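在家配合医生做肝炎随访：化验单整理与日常记录的做法

适用对象：已经在医院确诊慢性乙肝或丙肝、需要定期复查的人，以及帮家里老人管病历的子女。没有确诊、只是体检发现转氨酶偏高的，请先去感染科或肝病科挂号，把诊断弄清楚再回来看这一篇。

本页只讲资料怎么整理、复查前后做哪些事，不涉及用药选择。药怎么吃、停不停，以主诊医生的意见为准。

一、先把旧资料找齐

慢性肝炎的随访往往一跟就是很多年，中间换医院、换医生都很常见。接诊的医生最想看到的是变化趋势，单独一张最近的化验单能说明的问题有限。所以第一步是找旧单子，能找多少找多少。

要找的东西有这些：

第一次确诊时的病历和化验单；
历次肝功能报告；
历次病毒载量报告（乙肝是HBV DNA，丙肝是HCV RNA）；
乙肝两对半；
腹部B超报告，做过肝脏弹性检测的也要；
甲胎蛋白报告；
用药记录，包括药名、剂量、开始和停用的时间；
如果做过CT、磁共振或者肝穿刺，报告单独放一叠。

热敏纸打印的化验单放久了会褪色，有些几年前的单子已经看不出数字。这种单子先用手机拍下来，光线调亮一点再试；实在看不清的，可以带身份证去原来的医院，问病案室或者自助机能不能补打。门诊化验结果的保存年限各家医院不一样，去之前打电话问一下，省得白跑。

二、按时间排，不按项目排

很多人习惯把肝功能放一起，B超放一起。这样自己看着整齐，医生翻起来却要来回对日期。建议全部按检查日期从早到晚排列，同一天做的检查夹在一起，最上面放一张总表。

总表用普通的电子表格就行，也可以手写。每次复查占一行，列的顺序如下：

检查日期｜医院｜ALT｜AST｜总胆红素｜白蛋白｜血小板｜病毒载量｜甲胎蛋白｜B超结论｜当时用药

填表时注意几点。

数值后面要写单位。病毒载量不同医院的报告方式不同，有的写成科学计数法，有的直接写数字，1.0E+03 IU/mL 和 1000 IU/mL 是同一个意思。抄的时候照原样抄，不要自己换算后只留一个换算结果。

“低于检测下限”也要照抄，并且把下限写上。同样是没有检出，下限不一样，意义也不一样。换了医院以后，下限变了，总表里最好另起一行说明。

参考范围会因为试剂和仪器不同而有出入，ALT的上限尤其明显。看到数值后面有箭头，先看参考范围是多少，再和以前的比。

B超结论只抄最后几行“超声提示”的内容。有“结节”“占位”“脾大”这类字样的，抄完以后把原单折一个角，就诊时主动拿给医生看。

三、收纳

纸质资料用A4文件夹，带透明插页的那种比打孔的方便，热敏纸不用打洞。插页不要塞太满，一个插页放一次检查。文件夹买大一号，后面还要加。

社保卡、就诊卡、预约单和当天要用的总表另外放，看病的时候不必每次都把整本文件夹从包里抽出来。小票和缴费单如果要报销，也单独装，报销完再归档。 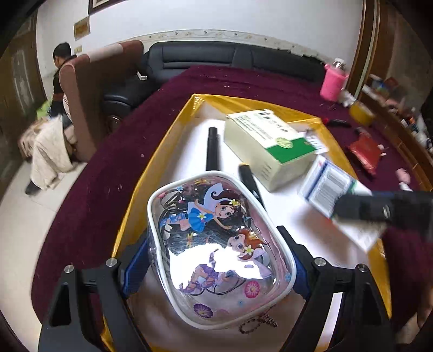
电子版建议存两份，一份在手机里，一份在电脑或移动硬盘里。文件名用日期开头，后面跟医院和项目，例如“年月日_市二院_肝功能”。日期写在最前面，文件夹会自动按时间排好。

我自己用过一个叫Ariden的记录软件，可以手动录入数值并画成曲线，够用。后来换过Skalen，它能从照片里识别数字，但小数点偶尔会认错，有一回把白蛋白认成了三位数，录完必须对着原单再核一遍。两个软件都能导出表格。不想装软件的，用电子表格自己画折线图，效果差不多。

四、复查前的准备

复查间隔由医生定，多数医生会写在病历最后一行，没写就当面问。拿到时间以后，马上在手机日历里设两次提醒，一次提前两周，用来挂号；一次提前一天，用来准备。

抽血前一天晚上：

饮食清淡，晚饭不要太晚，酒任何时候都不要喝；
需要空腹的项目，按医院要求的时间禁食，一般可以喝少量白水；
不要熬夜，不要做平时不做的剧烈运动，这两样都可能让转氨酶出现波动；
抗病毒药按平时的时间吃，不要为了抽血自己停一顿。早上吃药的人，问清楚是抽血前吃还是抽血后吃。

腹部B超一般也要空腹。抽血和B超如果在同一天，可以都排在上午，做完再吃东西。有糖尿病的人空腹时间长了容易低血糖，随身带点糖，并且提前和医生说明。

最近两个月吃过的其他药、中药、保健品，都写在一张纸上。这一项漏报的人很多。有些中草药和减肥产品会伤肝，转氨酶突然升高时，医生首先要排除的就有药物性肝损伤。包装盒一时想不起名字的，拍照带去。

五、就诊时怎么说

门诊时间短，一个病人往往只有几分钟。进诊室以后先用一两句话说清楚情况，再把总表递过去。可以照这个顺序：

什么病，哪一年确诊；
现在吃什么药，吃了多久，有没有漏服；
上次复查以来有没有不舒服；
这次来想解决什么问题。

问题提前写好，最多写5个，重要的放前面。常见的问题包括：这次的结果和上次比怎么样，药要不要调整，下次什么时候来，下次查哪些项目，家里人要不要检查。

漏服的情况要如实讲。医生看到病毒载量反弹，如果不知道中间断过药，可能会往耐药的方向考虑，要多做检查。

医生讲的话当场记，记不下来的，出了诊室找个椅子坐下，趁没忘写完再走。

六、吃药的记录

乙肝口服抗病毒药需要长期服用，最怕的是断断续续。丙肝的直接抗病毒药疗程短得多，但疗程内同样不能随意中断。

最简单的办法是用分格药盒，每周装一次。我家老人用的是Miettinen的七格盒，格子大，盖子好掰。装药的时间固定下来，比如每周同一天晚饭以后。看盒子就知道当天吃没吃，比打勾可靠。有些药要求原瓶防潮保存，装盒前看一下说明书，写明不能分装的就留在原瓶里，改用打勾表。

药快吃完时不要等到最后一片才去开。剩下两周的量就该挂号了，节假日前再提早一些。出远门时药随身带，不放托运行李，多带5天的量。

漏了一次怎么补，各种药的规定不同，看说明书或者打电话问药师，不要自己一次吃双份。

七、家人的部分

乙肝患者的配偶、子女和同住的父母，应该查一次两对半。没有感染、也没有抗体的，去接种疫苗，全程三针，时间按接种点的安排来。打完以后要不要查抗体，听医生的。接种记录和化验单也放进家庭病历里，单独用一个插页。

丙肝目前没有疫苗，家里人有过共用剃须刀、指甲刀、牙刷等情况的，可以查一次丙肝抗体。抗体阳性还要再查HCV RNA，才能确定是不是现症感染。丙肝治愈以后抗体通常还会是阳性，这一点写在总表的备注里，以后住院或者做手术前查血，别人问起来好解释。

一起吃饭、握手、拥抱不会传染乙肝和丙肝，碗筷不需要分开。需要分开的是可能沾血的个人用品。伤口流了血，用纸巾擦干净后再用含氯消毒液处理台面，消毒液按瓶身的比例稀释，戴手套操作。

八、什么情况不要等复查

出现下面任何一种，当天就去医院，不要等到预约的日子：

眼睛或皮肤发黄，小便颜色像浓茶；
明显乏力，吃不下东西，持续恶心；
肚子胀得快，腿肿；
呕血、大便发黑；
人变得糊涂，白天嗜睡，晚上不睡。

最后两种情况直接去急诊，或者打120。去的时候把总表和正在吃的药带上，文件夹来不及拿就算了，手机里的那份可以先给医生看。

九、总表模板

总表模板放在Plarurine的下载区，文件有2个，一个是乙肝用的，一个是丙肝用的，区别在病毒载量和抗体那几列。打印时选横向，字号如果太小，把“医院”一列缩窄，写简称就可以。模板里灰色的行是填写示范，用之前删掉。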